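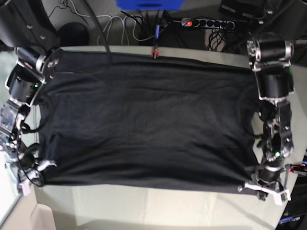 ## Sovine folding cloth, plain black

I've sold cloths and table covers for years and the Sovine is the one I keep going back to for my own kitchen. It's a plain, flat, black rectangle of cotton with a bit of give in it, soft like a well-worn T-shirt, and it does all sorts of jobs. I have two on the go at home and a third in the car (don't ask what that one's been through).

People buy it for laying under things, wrapping things and covering things. I prove my bread under one. My sister lines her cutlery drawer with hers, and a chap in Flellard orders 8 at a time for his market stall because silver jewellery looks so good against the black. It's a deep black too, just a subtle grey sheen along the folds, and it's stayed nice and dark on mine after a whole summer of washing.

**Does it crease?** A bit, yes! It's cotton. You'll get shallow wrinkles across it when it comes out of the packet, and they mostly drop out if you pull the corners and leave it flat overnight. I iron mine when visitors are coming and otherwise I don't bother.

**Folding it.** Lay it out on a table, take hold of the two nearest corners and draw them outwards until the edge is straight, then bring that edge up to meet the far one. Smooth it from the middle, fold again, and it'll go in any drawer. It's much easier on a smooth table top than on a bed – the cloth slides into place and you can see if one side has gone wonky.

**Washing.** Cool wash with dark things, inside a net bag if you're fussy. The first wash will let out some dye, so keep it well away from your white towels. Line dry if you can. I've tumbled mine by accident and it came out a touch shorter, but still perfectly usable.

### What's in stock

- Sovine plain black, single
- Sovine plain black, pack of 2
- Haltuvetti heavier weave, black only (back in since July)
- Fontes table cover, for bigger tables

The Haltuvetti is stiffer and hangs better at the edges, so have that one if it's mainly for show. For everyday folding and wrapping I'd stick with the Sovine.

Orders go out folded flat in paper, and if you want more than 8 drop me a line first so I can check the shelf.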